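Selling without an agent, has anyone here done it lately?

mossyporch
Hi all, long time reader and I finally have something to ask. My husband and I are putting our house on the market in the new year. Three bedrooms, one and a half baths, corner lot on the east side of Jederton. The agent who sold us the place has retired and the two we've talked to both want a listing fee that made me sit down. So I'm thinking of doing it ourselves through Traltus, where you pay a flat 294 and they put you on the main listing sites. Has anybody used them? Is it as easy as they make it sound? I'm decent with paperwork but I've never sold anything bigger than a car.

dkhalverson
We did it two years back with Traltus and I'd do it again. The listing went up the next morning. You write your own description and upload your own photos, and then the calls start coming to your phone, and I mean during dinner, during work, all of it. Get a lawyer to handle the contract. Ours charged less than I expected.

tinroof_tess
Going to be the grump here. I sold without an agent in August and I left money on the table, I'm sure of it. I priced off what the neighbors told me they got, and neighbors fib! We had an offer in two days and I was so pleased with myself, and then a smaller house down the street went for more three weeks later. A good agent would have stopped me.

dkhalverson
Tess, you could have paid for an appraisal though. That's a pricing problem and agents get it wrong too. My sister's agent priced her so high that the place sat till she'd dropped it twice.

tinroof_tess
Sure, and I could have cut my own hair too. I'm telling her what happened to me.

mossyporch
Ha, ok, both useful. Tess, did you show the house yourself? That's the part I'm dreading. I talk when I'm nervous.

tinroof_tess
I did and I was terrible at it. I followed people from room to room telling them about the water heater. One man opened the linen closet and I apologized for the towels.

Refugio Pacheco
I was an agent for a long time (out of it now, so I've got nothing to sell you) and I'll stick up for both sides. If your house is plain and in good shape and you've got comparable sales close by, you can do this yourself. If it's odd in any way, like an addition without a permit or a shared driveway or a septic that's getting old, pay somebody. Mossyporch, is there anything odd about it?

mossyporch
The back porch was closed in before we bought it. I don't know about a permit, I'm embarrassed to say.

Refugio Pacheco
Call the building office before you list. Don't wait for a buyer's lawyer to find it. If there's no permit on file you can often get one after the fact, and it's a lot less painful without a closing date hanging over you.

gullwing10
Following this because we're in the same boat over in Halonen, except ours is a condo. Does the flat fee thing work for condos? The association wants 100 just to hand over the documents.

dkhalverson
Should work the same. Order the documents early, ours took forever.

plumb_bob
Unpopular opinion but the open house is a waste of a good afternoon. We had one and it was all people from the block who wanted to see what we'd done with the basement.

tinroof_tess
Disagree! My buyers came from the open house.

gullwing10
We're doing one no matter what. I've been to plenty as a buyer and I always stayed longer where there was coffee going and somebody wasn't hovering.

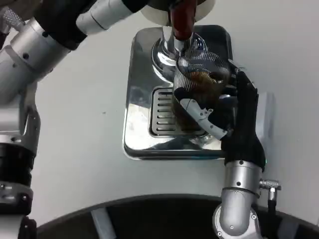
My other half thinks we should repaint the hall first, and I say leave it. It's beige, it's fine, whoever buys it will pick their own color. Am I wrong? We have 1000 set aside for fixing things up and I'd sooner put it toward the bathroom floor, which has a soft spot by the tub.

Refugio Pacheco
Fix the floor. A soft spot by a tub makes buyers think of rot and they'll knock off far more than the repair costs. Paint if there's anything left over.

plumb_bob
Floor, yes. And look underneath while it's open.

mossyporch
Update for 9th December: I called the building office and there IS a permit for the porch, from two owners ago! The woman on the phone is mailing me a copy. So I think we're going to try it on our own for the first month, with an appraisal (thank you Tess), and if nothing happens I'll go back to the less scary of the two agents. Now I have to write the description. Do I say "cozy" about the third bedroom or does everybody know what that means?

tinroof_tess
Everybody knows. Put the measurements.

dkhalverson
Leave cozy out. And turn all the lights on for the photos, even in the daytime.

gullwing10
Anyone know if the people at Plarnik are any good for appraisals? They're the only ones who called me back.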